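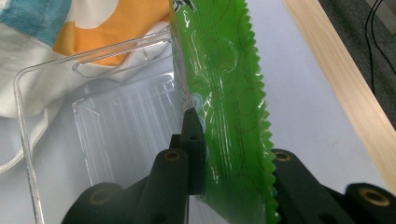 Que faire quand une pince se bloque sur un emballage ? On relâche l'effort, on coupe l'alimentation, et on attend l'arrêt complet avant d'approcher la main.

Chez Gilurine, nous répétons cette consigne à chaque personne qui nous rejoint, et elle a son histoire. En décembre, dans notre atelier de Delard, une pince s'est refermée sur un sachet et n'a plus voulu s'ouvrir – le capteur d'effort renvoyait toujours la même valeur, 256, quoi qu'on fasse. Higinio Meléndez, notre fondateur, a voulu dégager le film à la main et s'est fait pincer deux doigts. Rien de grave, heureusement, mais nous avons tout arrêté pendant quatre jours pour revoir le logiciel Urkix avec nos amis de Nijs, que nous remercions encore de leur patience. Depuis, l'ouverture de secours est mécanique, et nous la montrons très volontiers à nos visiteurs, café compris.

Rechercher sur le site OK

Classé dans : La maison, Sécurité et pannes

© Gilurine – Nous écrire – Haut de page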